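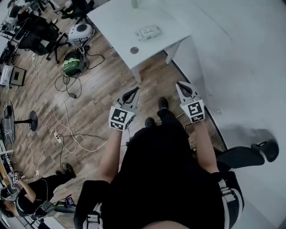
2018-12-27

Sourdough trial, rye batch, cont. Starter fed last night before leaving, half the usual flour as the Doreo bag ran out. Opened the Listeo wholemeal instead. Smells sharper than it did in August, more vinegar, less apple. Not a bad thing but must stop swapping flours in the middle of a trial, it makes the notes useless.

Mix as before, only wetter. Held back the salt til after the first rest. Dough very slack, stuck to everything, scraped it off the bench twice. Folded at the start, then again after the tea break, then forgot one. So 2 folds in place of 3. Write it down, Abimbola will spot it in the crumb anyway.

Proving: the cupboard by the boiler is too warm in the afternoon, fine overnight. Left one tin in there and one on the windowsill for comparison. Cupboard tin had gone over by lunch, top collapsed and a bit grey. Windowsill tin slow but domed nicely, took a finger dent and came back lazily. Baked that one first.

Oven: dial set to 180 for the second half, probe said otherwise, as usual. Low heat at the back left. Turned the tin halfway. Steam tray dried out early, top it up more next time. Crust pale on one side, good colour on the other. Bottom sounded right when knocked.

Crumb (windowsill): tight near the base, opens up higher. Slightly gummy, but cut it too soon, was hungry. Flavour good, long and sour, bit of malt. Crumb (cupboard): dense, damp line along the bottom, sour in the wrong way. Sliced it thin and dried it for crackers, those were very nice with the Irnedora cheese.
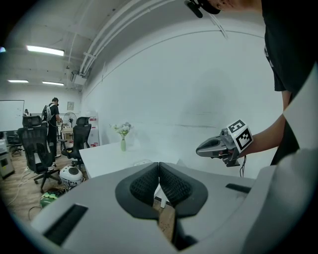

Abimbola Dauda reckons the gummy layer is from too much water and would have been there even if the loaf had sat till morning, and wants the next one mixed drier with the old flour, no other changes, before anyone blames the oven.

Fair. Will do one drier, one the same as today, both on the sill. Both wrapped overnight before cutting, no cheating.

Still to sort:
Order more Doreo, two bags this time.
New label for starter jar, the old one reads "batch 101" and it isnt.
Ask at Dalisay whether the long tins are back in.
Clean the probe, there is dough baked on the wire.

Starter back in the fridge, fed, lid loose.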